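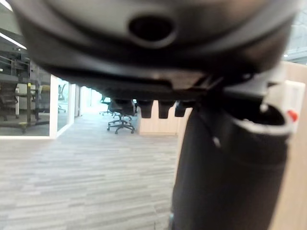
Slide 1: Floor and furniture

Opening remark. The talk covers office carpet under furniture: how it is laid out, how it wears and how it is cleaned. Desks get a short mention at the end.

Gray striped carpet is common in offices. Horizontal bands in light and medium gray give the eye a direction, so the base of each piece of furniture should be set parallel to the bands. An offset of 11 mm over the length of a desk shows from the doorway.

Slide 2: Wear

Pradham office, 39 desks, 3000 square feet of carpet. Most wear was at the chair positions, least under the cabinets. Pause on the chart — the two low bars are the print corner and the coat rack.

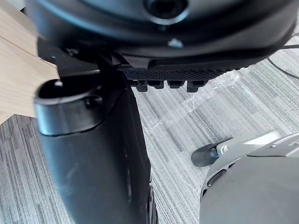
Pile height was measured at 11 points, all before vacuuming. Readings taken after vacuuming ran higher and were dropped from the set. Pale carpet shows soil sooner than medium gray, but the fiber loss was the same for both.

Slide 3: Moving furniture

Lift, do not drag. Put felt pads under metal feet. Wait overnight before judging dents — the Heiskanen offices replaced tiles in February that would have recovered.

Slide 4: Desks

Keep cable trays off the floor. Leave a gap wide enough for the vacuum head. Take questions on adhesives here; the Grovetti data is on the backup slide.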